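# Rirar: notes on fabric-topped tables

Rirar is a small set of text records about tables with a fabric-covered top: how the covering is fixed, how it wears, how it was cleaned and what was tried when cleaning failed. This file covers version 2 of the set, released July 2023. Version 1 had no fixed column order and should not be mixed with it.

## Contents

- `tables.csv`: one row per table
- `covers.csv`: one row per covering, including replaced ones
- `cleaning.csv`: 639 rows, one per cleaning
- `terms.md`: the wording used for weave, edge and corner types

A table keeps its ID when it is re-covered. The covering gets a new one. Join `cleaning.csv` to `covers.csv` on `cover_id`, never on `table_id`, or stains will be carried over to fabric that was fitted later.

## Terms

**Top** means the whole upper surface, edge to edge, with its covering. **Cover** means the fabric alone. **Padding** is anything between the cover and the board, and is recorded only where a cover was lifted. A top that feels soft under the hand is entered as `soft_top = yes` with `padding` left blank.

Colour is entered in plain words. Mixed shades are hyphenated with the stronger colour first, so gray-green and green-gray are separate values. American spelling is kept in the colour field, as the first sheets were filled in that way and the scripts match on it. Everything else is in British spelling.

Weave is `fine`, `medium` or `coarse`, judged by eye at arm's length. Corners are `square`, `clipped` or `rounded`. If the front corners could not be checked, only the back pair is entered.

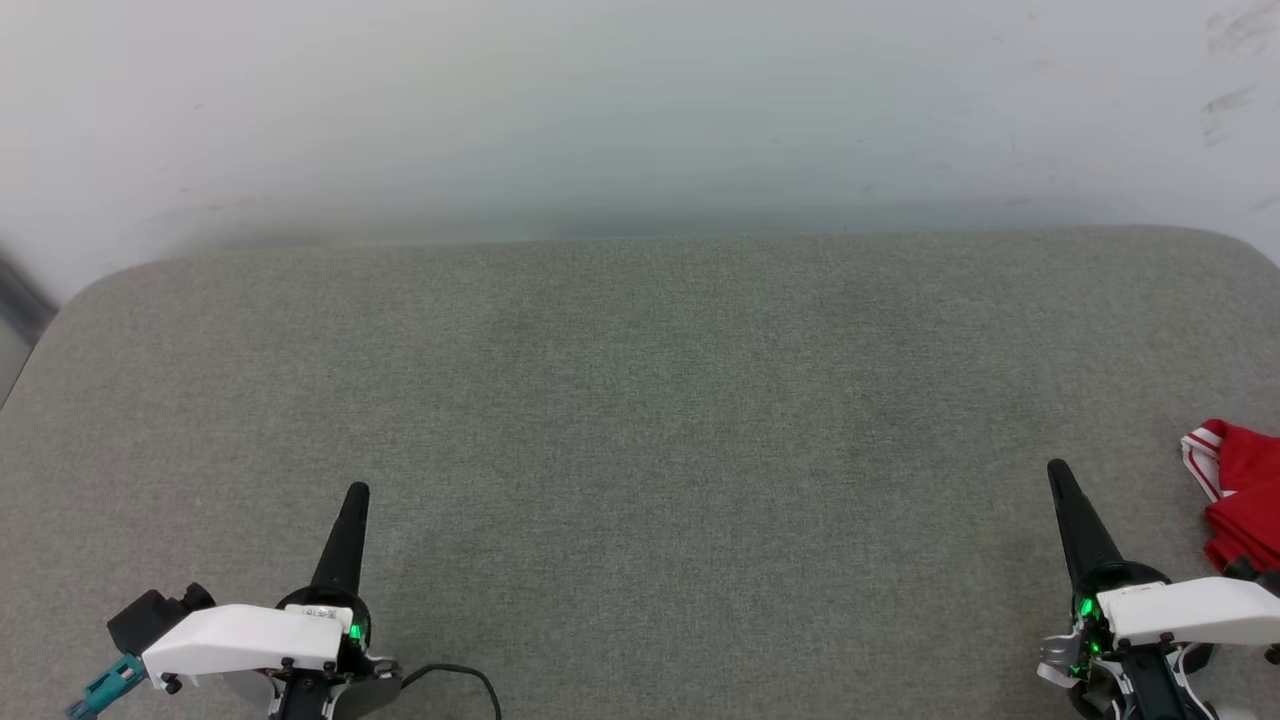 Wall marks are kept apart from table marks. A table pushed against a painted wall often gets blamed for scuffs that were there before it arrived, so `wall_marks` has no link to any table field and should not be used to guess how often a table was moved.

## Cleaning records

Each row gives the date, the method, the area treated and the state of the cover the next day. Methods:

| code | meaning |
|---|---|
| `br` | soft brush, dry |
| `va` | vacuum, upholstery head |
| `dc` | damp cloth, plain water |
| `fo` | foam cleaner, left on and wiped |
| `ot` | other, see `note` |

Sheets from the Trandum rooms use `dc` for both plain water and soapy water. These were not split. Sheets from Jakubowski give the area in hand widths, converted at the value given in `terms.md`.

Pilling is scored from 0 (none) to 4 (whole top). Scores were given under room lighting, which varies. A fine weave looks smoother under flat light, and low scores should be read with that in mind.

## Known faults

- 17 rows in `cleaning.csv` have a method but no area.
- 11 covers have no fitting date. Their age is blank and must not be read as zero.
- `edge_type` is unreliable for tops standing against a wall.
- Two spellings of the Carulent room name were merged. The old spelling survives in some notes.

## Changes

The missing areas will be checked against the paper sheets in August. Corrections go to Maja Adamczyk, with the `cover_id` and the row number in the subject line. Please send one message per cover.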